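Chapter 6
Water Vapor in the Air

By Meron Gudeta and Kiros Lemma

What this chapter covers
6.1 A day at Kumsa
6.2 Vapor and saturation
6.3 Relative humidity
6.4 Dew point
6.5 How humidity is measured
6.6 Dew, frost, and fog

Before you start, you should be able to read a station plot (Chapter 3) and explain why rising air cools (Chapter 5).

Key terms: water vapor, vapor pressure, saturation, relative humidity, dew point, frost point, psychrometer, wet-bulb temperature, condensation nuclei

6.1 A day at Kumsa

The weather station at Kumsa stands in short grass on the floor of a wide valley, 369 meters above sea level. On a clear afternoon in June the thermometer in the shelter read 30 °C and the relative humidity was 40 percent. The wind was light, there was no rain, and no front was anywhere near the valley. By the end of the night the temperature had dropped to 15 °C and the relative humidity had reached 100 percent. The grass was wet, and a thin layer of fog lay along the creek.

A person looking only at the relative humidity might think that a great deal of moisture had moved into the valley overnight. The other instruments say otherwise. The dew point was 15 °C in the afternoon, and it was still 15 °C when the fog formed. The amount of water vapor in the air had hardly changed. The air had cooled, and that was enough.

Most of this chapter is an explanation of those two readings. We will come back to the Kumsa record several times, and the problems at the end of the chapter use it as well.

6.2 Vapor and saturation

Water vapor is water in the form of a gas. It cannot be seen. The white plume above a kettle and the gray mass of a cloud are both made of tiny liquid drops, and the vapor itself is in the clear air between them.

Water molecules are always leaving the surface of a lake, a puddle, or a wet leaf. At the same time, other molecules from the air strike the surface and stay there. When more leave than return, we say that the water is evaporating. When more return than leave, we say that vapor is condensing. If the two rates are equal, the air next to the surface is saturated.

The part of the total air pressure that comes from water vapor is called the vapor pressure. Its value at saturation depends almost entirely on temperature. Warm water loses molecules faster than cold water does, and so more vapor must be present before the two rates balance. The rise is steep. Between the freezing point and 30 °C, the saturation vapor pressure becomes nearly seven times as large.

You will often hear that warm air "holds" more water than cold air, as if air were a sponge with holes to fill. The phrase is handy and we will use it now and then, but the balance described here would be much the same if there were no air above the water at all. What matters is the temperature of the water and the vapor.

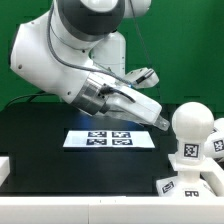
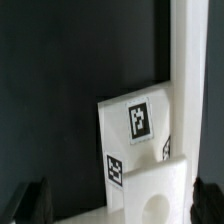

Figure 6.1. First picture: white robot arm over a black tabletop. Second picture: white block with a square black-and-white marker.

6.3 Relative humidity

Relative humidity compares the vapor pressure in the air with the saturation vapor pressure at the same temperature. It is given as a percent:

relative humidity = (vapor pressure ÷ saturation vapor pressure) × 100

Two things can change the result. Vapor can be added or taken away, which changes the top of the fraction. Or the temperature can change, which changes the bottom. On a calm day with steady weather, the second effect is usually the larger one. Relative humidity is therefore highest in the cool hours near sunrise and lowest in the warm part of the afternoon – the reverse of the temperature curve.

The same reasoning explains why heated rooms are dry in winter. Outdoor air at the freezing point may be close to saturation, yet it contains little vapor. When it is brought inside and warmed without any moisture being added, the saturation vapor pressure goes up and the relative humidity falls sharply.

Relative humidity is a useful number for anyone who wants to know how quickly laundry, soil, or skin will dry. It is a poor number for comparing the moisture of two places with different temperatures. For that we need another measure.

6.4 Dew point

The dew point is the temperature to which air must be cooled, at constant pressure and with no vapor added or removed, to become saturated. It depends on the amount of vapor present. If the vapor stays the same, the dew point stays the same, whatever the thermometer does.

Forecasters look at the gap between the temperature and the dew point. A wide gap means dry conditions near the ground and, if the air is lifted, a high cloud base. A narrow gap means that only a little cooling is needed for fog or low cloud. In the Kumsa afternoon reading the gap was 15 degrees. By the end of the night it was zero.

When the saturation temperature with respect to ice lies below freezing, we speak of the frost point. Vapor then goes straight to ice on cold surfaces such as car windows and fence rails.

Check your understanding
1. The temperature rises through the morning and the dew point does not change. What happens to the relative humidity?
2. Air over a desert and air over a cold ocean have the same dew point. Which has the higher relative humidity, and why?
3. Rain begins to fall through dry air. Explain why the dew point near the ground goes up even before the soil is soaked.

6.5 How humidity is measured

The oldest method still taught in most courses uses two thermometers side by side. One bulb is bare. The other is covered with a wet cloth sleeve. Air is moved past both, either by a fan or by swinging the instrument on a handle. Water evaporates from the sleeve and cools the second bulb, and the drier the air, the greater the difference between the two readings. The pair is called a psychrometer, and the lower reading is the wet-bulb temperature. Tables in Appendix C turn the two readings into relative humidity and dew point.

The sleeve must be clean and the water must be pure. A dirty sleeve gives a wet-bulb reading that is too high, and the air will then seem more humid than it is. Below freezing, the observer also has to note whether the sleeve carries water or ice, as each has its own table.

Automatic stations mostly use a thin film that takes up water from the air. As it does so, its electrical properties change, and a small circuit converts the change to relative humidity. These sensors are small and need little power. They drift with age, and readings close to saturation are the least reliable. Section 6.5.2 shows how a drifting sensor can be spotted from its record on foggy nights.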